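# 4 Lernen in der Simulation: vom Nachahmen zur Bewertung

*Lernziele: Nach diesem Kapitel können Sie den Aufbau einer simulierten Greifaufgabe beschreiben, eine Erfolgsbedingung formal festlegen und die Aussagekraft einer gemessenen Erfolgsrate beurteilen.*

Im vorigen Kapitel wurde das Lernen aus Vorführungen eingeführt. Wir haben dort angenommen, dass die Vorführungen vorhanden sind und dass man am Ende weiß, ob die gelernte Strategie gut ist. Beide Annahmen sind bequem, aber sie verdecken einen großen Teil der Arbeit. In diesem Kapitel betrachten wir deshalb die Frage, wie man eine Manipulationsaufgabe in der Simulation so stellt, dass ihr Ergebnis gemessen und von anderen wiederholt werden kann.

Als durchgehendes Beispiel dient die Aufgabensammlung *Dulteo*, die von Ivana Pereyra und Sidra Jadoon für den Unterricht zusammengestellt wurde. Sie enthält Küchenaufgaben, bei welchen Gegenstände des Alltags gegriffen, verschoben oder abgelegt werden. Für die Beispielaufgabe dieses Kapitels liegen 145 Vorführungen vor, alle durch Fernsteuerung des simulierten Roboters aufgenommen.

## 4.1 Was gehört zu einer Aufgabe?

Eine Aufgabe besteht bei uns aus einer Anfangsverteilung, einer sprachlichen Anweisung und einer Erfolgsbedingung. Die Anfangsverteilung legt fest, welche Gegenstände vorkommen und in welchen Bereichen sie liegen dürfen. Die Anweisung ist ein kurzer Satz, zum Beispiel „Nimm die Dose vom Platzdeckchen“. Die Erfolgsbedingung ist eine Funktion des Zustands, die den Wert 0 oder 1 annimmt.

Die Erfolgsbedingung verdient die meiste Sorgfalt. Wer verlangt, dass der Greifer die Dose berührt, der zählt auch einen Versuch, bei welchem sie nur weggestoßen wird. Für unser Beispiel fordern wir daher, dass die Dose keinen Kontakt mehr zur Unterlage hat und dass dieser Zustand 3 Sekunden lang anhält. Der Kontakt wird direkt aus der Physikberechnung gelesen und nicht aus dem Kamerabild geschätzt.

> **Definition 4.1 (Erfolgsrate).** Es seien *n* Versuche aus der Anfangsverteilung gezogen, und *k* davon erfüllen die Erfolgsbedingung. Dann heißt *k/n* die Erfolgsrate der Strategie auf dieser Aufgabe.

## 4.2 Störende Gegenstände

In einer aufgeräumten Szene genügt oft eine einfache Strategie, die sich auf eine einzige Farbe verlässt. Liegen andere Dinge in der Nähe des Ziels, so muss sie genauer werden. Ein Nachbar kann den Anfahrweg versperren, und ein Gegenstand von ähnlicher Farbe kann die Bildverarbeitung auf eine falsche Stelle lenken. Beide Arten von Störung kommen in Abbildung 4.1 in Frage: das Croissant liegt direkt neben der Dose, und die Tomate auf dem Schneidebrett hat ebenfalls einen roten Farbton.

Wir trennen diese Fälle in der Auswertung. Ein *Wegfehler* liegt vor, wenn der Greifer einen Nachbarn verschiebt, bevor er das Ziel erreicht. Ein *Zielfehler* liegt vor, wenn er sich zu einem falschen Gegenstand bewegt. Im Protokoll werden beide Fehler getrennt eingetragen, auch wenn der Versuch am Ende noch gelingt.

Die Bedeutung dieser Trennung wird sichtbar, sobald man zwei Strategien mit gleicher Erfolgsrate vergleicht. In Abschnitt 4.4 kommen wir darauf zurück und berechnen auch ein Konfidenzintervall für *k/n*.

**Aufgabe 4.1** Formulieren Sie eine Erfolgsbedingung für die Anweisung „Lege die Tomate auf das Platzdeckchen“. Welche Größen des Zustands benötigen Sie dafür? 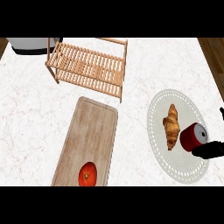

**Abb. 4.1** Simulierte Küchenszene: der schwarze Greifer im Kontakt mit der roten Dose.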